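Home | Talks | Notes | Slides | Contact

Gripper bake-off: what we learned from washing-up duty
Fermín Vergara, 12 March 2018

Last updated: June

OK, slow down at the start. Say hi, thank the Parkton folks for the room, skip the company history.

So we had two finger designs on the bench, the Zadberg ones and the Tridthorpe ones, and everybody at Fuentealba had an opinion before we'd run a single trial. I did too! I wanted the Zadberg fingers to win because I'd already spent 19 hours on the mounts (pause for groan).

Same arms, same controller, same speed limits for both sets. We logged 99 grasps per design, and I threw out 7 from the first batch where my calibration was off. Say that out loud – someone always asks.

Plates are the hard part. A flat plate on a flat table gives you almost no edge to get under, and glossy glaze bounces light straight back at the camera, so your depth numbers go weird right where you need them. Cups are friendlier, until you put one down near the rack and the wires get in the way of your approach.

Leave these two up while you talk about reach.

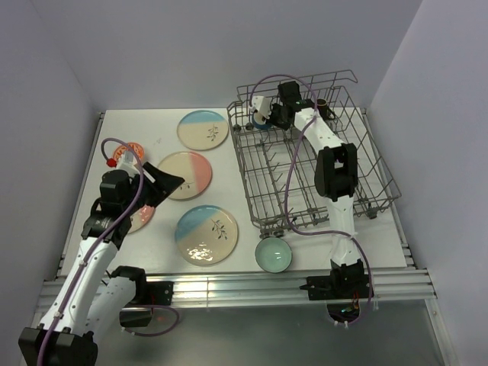
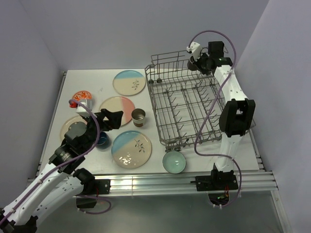
Two arms on the same rail, plates on the left and the rack on the right.

Reach turned out to matter more than grip force for us. The far side of a rack means a long stretch, and small errors at the base get a lot bigger out at the fingertips. We moved the park position 59 millimeters and I quit arguing with the planner after that.

Cable slack next – show of hands, who's snagged one? Then the force plots, then questions. If time's short, drop the plots and go straight to the finger pads.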